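Section 4. Sorting and Shelving the Molded Covers

This section assumes the Jadow shelving unit is standing up by itself, with the brace fitted and the feet level. If it is leaning on you as you read, go back to Section 3.

The Merton cover set (order number 1363) arrives as a pile. The packing slip calls it an assortment. By the end of this section the covers will be split between the shelf and a floor bin, and you will be able to find a particular one without emptying everything onto the carpet.

Allow 41 minutes the first time. The folks at the Prekley shop who tested this section did it faster, but they had already done it wrong twice and knew where the traps were.

4.1 What you need

The shelving unit, assembled
One plastic storage bin with a rolled rim
Flat cardboard, enough for two pieces side by side in the bottom of the bin
The small tool from the hardware bag
A soft dry cloth
The cover set
A pencil

You do not need gloves. You may want them anyway if you are particular about fingerprints, and the glossy panels on the covers will make you particular about fingerprints.

4.2 Preparing the bin

1. Put the bin on the floor next to the open side of the shelving. Leave enough room to kneel between the two. Everyone leaves too little, kneels on the rim, and learns how flexible the rim is.

2. Cut two pieces of cardboard, each no more than 330 mm on the long side. The carton the covers came in will do nicely. Peel off any tape and staples first.

3. Lay one piece in the left half of the bin and one in the right. A small gap between them is fine. A large overlap makes a ramp, and the covers will use it.

4. Press the corners down. Cardboard that has been folded once remembers it forever, so if a piece keeps popping up, turn it over.

Note: The bin goes directly on the floor. It does not go on a chair, on the top shelf, or on the carton you just cut the bottom out of.

4.3 Preparing the shelf

1. Wipe both shelf surfaces with the dry cloth. Yellow paint is cheerful and hides nothing. Any grit left on it will be dragged along by the first cover you slide.

2. Run a finger along the seam on the lower shelf. You should be able to feel it but not catch a nail on it. If it catches, loosen the panel, push it home, and tighten again with the small tool.

3. Decide now where the small tool lives. Front lip of the lower shelf, near the frame, is the usual spot. It is also the spot it gets knocked off, so once the job is finished, move it to the hardware bag and put the bag somewhere you will remember in March.

Caution: Do not exceed 200 N of downward force on the front lip. In everyday terms, do not sit on it. The lip will not snap, but it will bow, and you will have a shelf that pours.

4.4 Sorting the covers

The covers look alike. They were designed by someone who admired consistency. Take them out one at a time and check each of them before it goes anywhere.

1. Hold the cover with the raised panel facing you and the rim away from you.

2. Look along the rim for nicks, then turn it over and look inside. Loose bits of molding like to hide in the recess. Shake them out over the trash can and not, as is traditional, over the bin.

3. Put a light pencil mark on the inside of the rim of any cover you intend to keep in the bin. Shelf covers get no mark. If you prefer it the other way around, that works just as well, but write down which way you picked.

4. Set finished covers in one of two places:

Shelf: covers you will be fitting soon.
Bin: spares, duplicates, and any cover whose purpose you have decided to work out later.

Stop after the first few and check that you are still using the same rule you started with. Most people have drifted by then. 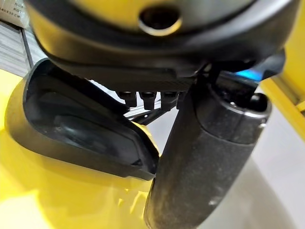
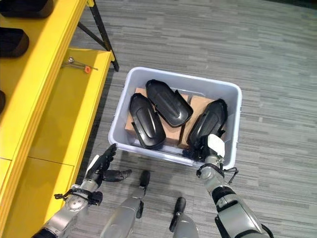 Fig. 4-2. Top: a curved black cover above a yellow surface. Bottom: the bin on the carpet beside the yellow shelving, with three black covers lying on the cardboard.

4.5 Loading the bin

1. Lower each cover in by hand. Dropping saves almost two seconds and costs you a scuff on the one panel that faces the room.

2. Lay covers on the cardboard with the raised panel up. They rock less on their rims than they do on their backs.

3. Keep a finger's width between neighbors. They do not have to be parallel. If it bothers you that they are not parallel, straighten them once and walk away.

4. When the first layer is full, add another sheet of cardboard before starting the next. Two layers is the limit. At three layers the bottom ones start to stick to each other's rims and have to be talked apart.

Note: If a cover only fits when you push, it does not fit. Take it out and give it a place on the shelf.

4.6 Loading the shelf

1. Start on the upper shelf, at the end farthest from the brace, and work toward it. Starting at the brace end means reaching around a metal leg for every cover after the first.

2. Leave enough space between covers to get a hand around each one. A full shelf looks impressive and behaves like a row of dominoes.

3. Keep the lower shelf clear until the upper one is done. It is your work surface for now, whatever it becomes in later life.

4. Push each cover back so that the rim sits fully on the shelf. Overhang is how covers get from the shelf to the bin without being sorted.

4.7 If you bought the Tagle liner kit

The Tagle liner is a precut foam sheet that takes the place of the cardboard. Fit it ribbed side up. Trim it with scissors if it curls at the walls of the bin, and keep the offcuts, which are good for quieting a shelf that rattles. You can use cardboard under the liner if you like. It makes no difference except to your supply of cardboard.

4.8 Troubleshooting

Covers slide toward the front of the lower shelf.
The unit is out of level. Go back to step 3.6 and adjust the rear feet. Folding a bit of cardboard under the covers will also work, in the way that turning up the radio fixes a noisy engine.

Covers rock in the bin.
Either they are panel down, or something small is under the cardboard. Check for a missing screw. This is frequently where it went.

The small tool is gone.
Look on the carpet directly below the front lip, then under the bin, then inside the covers themselves. After that, look in your own pocket. Replacement tools are listed at the back of the guide, and one will arrive the day after you find the original.

You have one cover left and no room for it.
Count the set against the packing slip. If the count is right, one of the shelf rows has been spaced too generously. If you have one more than the slip says, congratulations, and please keep it with the spares.

The pencil marks have rubbed off.
Use a softer pencil and a firmer hand. Do not switch to permanent marker. It bleeds along the rim and will be visible from the front for as long as you own the cover.

4.9 Before you go on

Check that the brace is still tight, that the path around the bin is clear, and that the cloth is not folded up inside one of the covers. Section 5 deals with fitting them, beginning with the covers on the upper shelf. Leave the bin where it is until then.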